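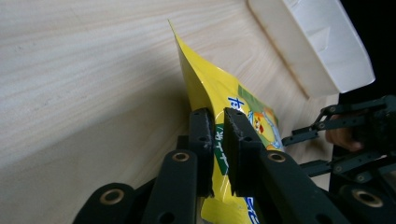
Fingers closed on a top corner

Zsolt Illés wrote:
> Are the Larnaden fingers any better than the Mekbridge ones
> on thin film? Ours let go of anything shiny.

Mostly yes. I did 10 picks with each set on the yellow packaging, same linkage, both grippers held by hand. Mekbridge dropped two, Larnaden none. Pad edges are scuffed already, so budget for spares.

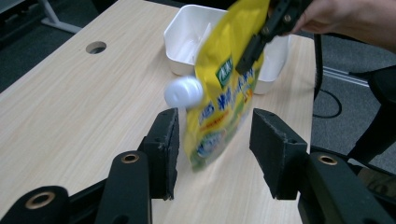
Pouch on the move, second gripper on its right side

Swinging it is harder on the grip than lifting. I'd slow down before changing the pads.

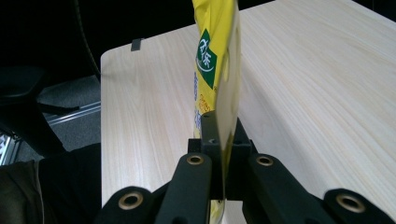
Grippers / Pads

Part 521 is the flat pad, 557 the ribbed one. I've only tried 521. If Soledad still has a pair of 557s I'll pay the postage.

Tane Tapsell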